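Recording Demonstrations for a Cup and Rack Task: Hand Guiding and Remote Control

Last changed 12th March

This page explains how we record demonstrations on a robot arm with a simple gripper. It is written for a person who has already switched on the arm, can stop it safely, and wants to teach it to take a drinking vessel from the table and hang it or put it somewhere else. I use the Grurkix recorder in the text, but the steps are the same with other software, only the buttons have different names.

Before you start

Please read the safety sheet of your own arm first. Keep the stop button in the hand that is not guiding, or give it to a second person. Set the speed limit low for the first day. I use 263 millimeters per second for the tool, and I did not find a reason to go faster for this task.

You need:

the arm, with the gripper mounted and its weight entered in the settings
one fixed camera that sees the table and the gripper
the recorder program
some objects to grasp, more than one of each kind if they can break
tape or a thin marker for the table

Enter the weight of the gripper correctly. If the number is wrong, the arm will sink or climb slowly when you release it in the free mode, and your hand will fight with it the whole time. This fight goes into the recording. You do not notice it while guiding, but you see it later as small waves in the joint curves.

Step 1. Decide what is one demonstration

Write down in one sentence where the demonstration begins and where it ends. Ours is: "It begins with the gripper open at the home position, and it ends with the gripper open and one hand width away from the placed object." Every person who records must use the same sentence. In November we had two people with two different ideas about the end, and 490 recordings had to be cut again by hand.

Decide also what happens with mistakes. We keep a recording if the operator made a small correction and continued. We delete it if the object fell, if a person touched the object, or if the arm stopped by itself.

Step 2. Choose between hand guiding and remote control

Hand guiding means you hold the arm near the wrist and move it with your own force. It is the quickest to learn. You feel the contact, so it is good for tasks like pushing a plug in or wiping. The bad side is that your hand and your sleeve are in the camera picture, and the final policy will run without a hand there. If you train with images, you must play back the motion without touching the arm and record the images in this second pass. For this you have to put the object again in the same place, and this is where the tape helps.

Remote control means you move a leader arm, a handheld controller or a 3D mouse, and the robot follows. The camera sees only the robot and the objects. You do not feel the contact, or you feel it only a little, and for the first hours you will press too hard on the table. For glass and other hard, smooth things I recommend remote control, with the grip force set to the lowest value which still holds.

We used the Endeder leader handle for most of the work. A Stitlow mouse was also tried. It is precise but slow, because most people move only one direction at a time with it, and the robot then learns to move like on stairs.

Step 3. Prepare the follower

Check the cables before anything else. A cable that is free in the home position can be tight when the wrist turns. Move the wrist slowly to both ends of its range and look at the cable, not at the gripper. If it pulls, open the strap on the forearm, give a little more length to the loop, and close it again. The loop should not be so long that it hangs in front of the camera.

Next, set the floor limit. This is the lowest height the fingertips may reach. Lower the closed gripper until a sheet of paper can just slide under it, and save this height. With this limit, a mistake of the operator ends in a stop and not in a broken finger.

Then align the leader and the follower. Put both in the home position, press "match", and only then close the clutch. If you close the clutch with a difference between them, the follower jumps. Grurkix shows a warning, but it is easy to click it away.

Step 4. Make ten practice runs

Do not save these runs. Their purpose is that your hand becomes calm. Look for three things:

The approach. Come from above and stop for a short moment over the object before you go down. This stop gives you time to correct the sideways error, and the robot learns to correct there too.

The closing. Close the gripper only when the arm is standing still. Closing while moving looks elegant, but it is difficult to learn from.

The retreat. Open, wait, then go straight away from the object. Many objects fall in the retreat and not in the grasp.

Step 5. Record

Start the recorder, do the task, stop the recorder. Between the runs, move the object to a new place and turn it. With a cup, turn the handle to all sides, and do not forget the uncomfortable ones. I make a simple list of positions on paper and cross out each one, because without a list my hand puts the object always in the middle.

Take a break when you get impatient. Tired demonstrations are shorter and have harder contacts. Our full set has 1,414 demonstrations, recorded in short sessions by several people.

Glass needs some extra attention. The camera sees through it, the edge changes with the light, and a shiny table gives a second, weaker picture of everything. Keep the lamps the same for one session, then change them on purpose for the next. Do not put a paper under the glass to make it easier, unless the paper will be there also at the end.
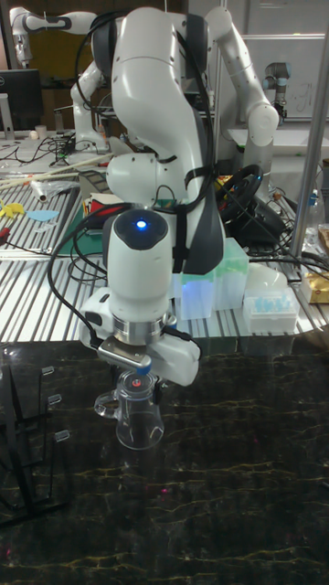
A reader, Lebrun, wrote to me that pausing over the object gave a bad result with his policy: it learned the pause so well that it never went down. His advice was to keep the stop short, and to remove frames without motion before training if there are many of them one after another. I think he is right for policies that look only at the present image. With a short history of images the problem was smaller for us, but I also cut long pauses now.

Step 6. Check the recordings

Watch the first ones of every session completely, the same day. Afterward it is enough to look at the beginning, the grasp and the end. Check that the gripper signal and the images agree in time. In our setup the images came 900 milliseconds late for one whole session, after somebody changed a network setting, and the robot learned to close in the air.

Check the gripper value as well. Some drivers write the commanded opening, others write the measured one. With an object between the fingers these two are different. Save both if you can.

Step 7. Train a small model early

Do not wait until the set is complete. Train on the first part, run it at low speed, and write down at which places it fails. If it misses always with the handle turned to the back, record more with the handle turned to the back. Use the same home position, the same floor limit and the same lamps as in the recording, and keep your hand at the stop button.

When you move the camera, even a little, make a note in the session file and start a new folder. The old folder can still be used for training, but do not mix it with the new one before you have compared the first image of each.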